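## Folding and storing heavy ribbed knits

Ribbed knits stretch under their own weight. Store them flat. A hanger puts the full load on the shoulder seams, and the ribs open up there first.

Work on a bed or a wide table with a plain sheet over it. A light or bright sheet is best for dark knits; loose lint shows on it and can be shaken off afterward. Pick the garment up with both hands, well in from the edges, so that no single rib carries the weight. Never lift by one cuff or the neckline.
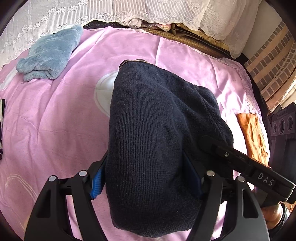

Lay it face down and square the hem before folding anything. Bring each side in to the center with the ribs running straight, then fold the hem up to the neckline in 2 passes. Finished width should be 22 cm for a standard shelf.

Navy and black pick up pale lint quickly. Brush along the ribs, top to bottom, with a soft clothes brush. Tape rollers pull fibers from the channels and leave fuzz after a few uses.

Shelf limits:

- Thin knits: stack to 22 cm
- Any knit over 500 g: 2 per stack, heaviest at the bottom
- Closet humidity: below 66%

Refold every September, placing the creases somewhere new.

Senyo Adjei, Plemham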